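Sports Equipment Loans — Support Ticket 2000
Category: Racket storage and covers
Status: Open
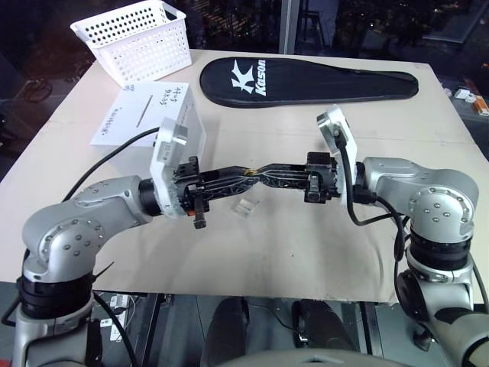
The borrower at the Sasia site reports that the zip on a padded racket cover sticks 55 mm from the narrow end. The cover was issued from the Griditen store in January.

18 June: Ticket received. Borrower asked to stop using the zip until further advice is given.

Step 1: Zip teeth brushed clean and checked for loose thread. No change.

Step 2: Candle wax applied to both sides of the zip. It now closes, but catches on every second attempt.

Step 3: Lining inspected. A fold of fabric was found behind the teeth — trimming is not permitted under the loan terms.

Action: Cover to be returned to the Görtz repair desk. A replacement will be issued from Sirkis stock, shelf 50. The racket remains on loan and should be kept in a dry cupboard.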